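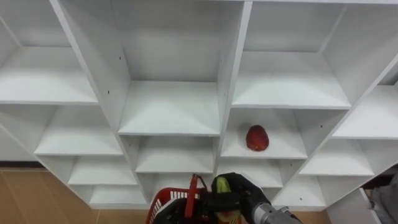

Session 8: Deciding where things live

Hello again, and welcome back to Storage and Order at Home. These notes cover what I talked through in class, plus a few bits I skipped when we ran out of time (my fault, I got carried away on the subject of airing cupboards). Read them before the next session if you can, and bring a pencil.

Start with the stuff

Most of us go about this backwards. We buy a nice set of shelves, we bring it home, we stand there admiring all those open squares, and then we fill them with whatever happens to be nearest. I did it myself when I moved into my flat in Wikham. I had a lovely big unit and within a fortnight it held candles, tax letters, one ski glove and a jar of buttons, and I still couldn't find the scissors!

So this week I'd like you to leave the shelves alone and begin with a list. Pick one room. Write down what you do in it, using verbs: read, iron, pay bills, wrap presents, mend things. Under each verb put the objects you reach for when you do it. Mine for the back room came to 19 objects under "mend things" and only two under "read", which told me a fair bit about how I spend my evenings.

Reach, and why your knees matter

I use three heights in this course. Between hip and eye is prime space, and only everyday things should go there. Below the hip is for heavy things and for things children are allowed to get at. Above the eye is for light things you want once or twice a year. Mechthild Bühler, who taught this course before me and whose handouts I still steal from, called these the hand, the knee and the stool. I like that very much and have kept it.

Test it on yourself. Stand in front of the cupboard you use most and put your hand out without thinking. Whatever you touch is sitting in the best spot in the house. If it's a fondue set, we have work to do.

Open or closed?

We had a good argument over this one. Open shelves let you see what you've got and put it away in one movement, no door, no lid. They also gather dust and show every bit of muddle. Closed cupboards are calmer to live with but it's very easy to forget what's at the back (hands up who owns four tins of the same paprika).

My own rule is that if I use something every week it can be on show, and if I use it less than that it goes behind a door or into a box with a label. Somebody pointed out that her toolbox breaks the rule, and yes, it does. Break it when you need to.

Labels

Keep them dull. "Batteries" is a good label. "Bits and bobs" is how you end up with a second ski glove. Write the label for the person in your house who is worst at putting things away, in words that person would use. In my family a box marked "Stationery" was ignored for years, and once I changed it to "Pens and tape" things started turning up in it.

Leaving room

Try to leave a bit of every shelf free. Things come in all the time, parcels and birthdays and library books, and if each space is packed full then the new arrival goes on the floor or the stairs. I aim for one free space in each piece of furniture and I'm quite strict with myself, though December usually defeats me.

For next time

1. Your list of verbs and objects for one room.

2. A rough plan of that room on squared paper, with hand, knee and stool marked on each wall where you have storage.

3. Measurements of the widest and the tallest thing on your list. Measure the thing itself, please, with its handle on. I once ordered a cabinet 11 centimetres too shallow for a sewing machine.

4. Pages 13 to 19 of the course booklet, the part on drawers. Skip the box on hinges, we'll do it together.

If you missed this session, borrow the notes of whoever sits next to you as well as reading mine, as the discussion wandered off nicely in places. I'll bring the spare tape measures again. Could whoever went home with the yellow one please bring it back?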